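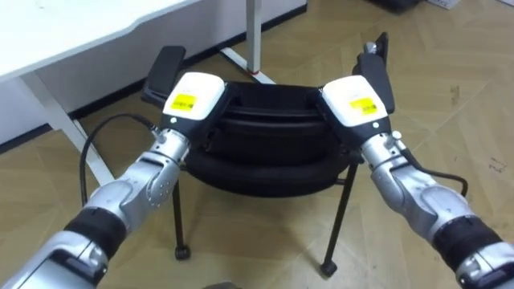
## About Drorkimton Cattery

Drorkimton is a registered breeder of British Shorthair cats, working from two heated buildings near Pollock. Foundation lines are Sitora and Prolletti, and each pedigree is recorded to five generations.

- Litters registered: 39
- Deposit: £300, deducted from the full price
- Minimum age at collection: 13 weeks

All breeding cats are DNA tested for PKD and blood typed before mating. Kittens leave microchipped, wormed and fully vaccinated. No litters are planned for December. Viewing is by appointment.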